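How to Budget for Hand-Held Grippers Before You Buy

I love this part of a project, when the spreadsheet is still empty and everything looks possible! Start with the work you want done. For us at Plunulik that's clothes and household fabric, handled in ordinary bedrooms, so our list began with the grippers themselves.

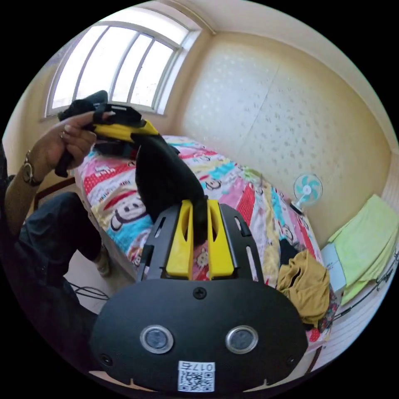

Black fabric held between the yellow fingers of a hand-held gripper.

Next, price one full kit and only then multiply. Ours came to $523 for the gripper, plus some $700 for storage, chargers and a padded case (get the good case, you'll thank yourself). We ordered 2 kits and kept the rest of our $3443 for spares and shipping.

Ask every seller what a replacement pair of fingers costs. Helo and Skutitz both sent us quotes by the next morning, and the prices were nowhere near each other!
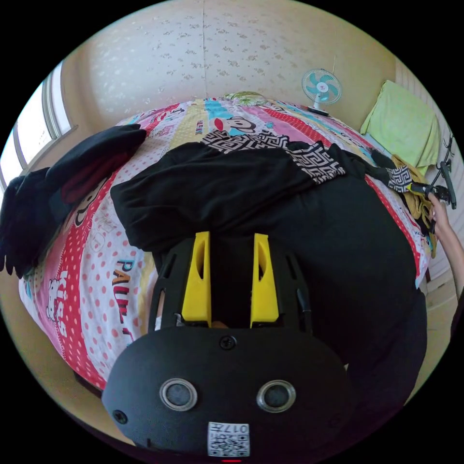 Big, dark garments deserve their own line in the plan. They take up a lot of bed and a lot of time, so add extra paid hours before you add another gripper. Hala Fakhoury in our office keeps hours and hardware on one sheet, and I've copied her. Place the order in February if you can, and leave the spares line open until the first kit arrives.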